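Hands on the upper floor: the grippers at Hoarau
Text by Séverine Moulin, 11 May 2018

I was asked to put together a gallery about the new work at Hoarau, and I said yes on the condition that I could write my own captions. The company's version is already on the Skelov site, with music. In it the word "effortless" comes up twice. I have stood at those tables for most of a spring and I would not have picked it.

The plan, as put to staff, is that people do ordinary handling jobs with a gripper held in the hand, every movement is recorded, and a machine later learns to do the same. Folding comes first, then packing, then whatever Semport (who are paying for a good part of it) ask for next. The target is 2426 recorded folds by the end of June. The count stood at 1028 when I last saw the sheet on the office door.

What has changed so far is mostly the day itself. A folder who used to chat her way through a pile now works in short takes, and a take with a fumble in it gets done again. Her wrists are sore in a new place. Management says the job has become more skilled, and perhaps it has, but the pay grade is the same one and so is the break. When I asked what happens to the folders once the machine can fold, I was told they would "move up to supervision". There are 63 of them. I asked how many supervisors one machine needs and the answer is still on its way.

To be fair to the engineers, they don't make these promises. The two I spoke to said towels and cloths were hard, that Voltside had tried something similar and quietly gone back to people, and that they would be pleased with half of what the brochure says.

The grippers are the part visitors always want to try, and most of them put the thing down sooner than they expected to. It is a big grey lump to hold out over a table, and cloth is awkward stuff. The fuzzy purple one, folded over and clamped in the jaw, still drapes down towards the tabletop however firmly it is gripped. A pair of hands would gather that up without thinking. The white cube on top, with its black-and-white pattern, is there so the position of the tool can be followed, and people learn to keep it turned the right way, one more thing to mind while folding.
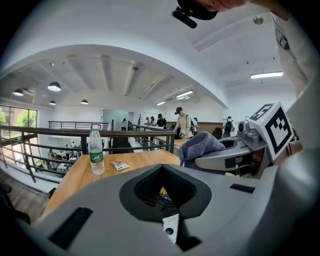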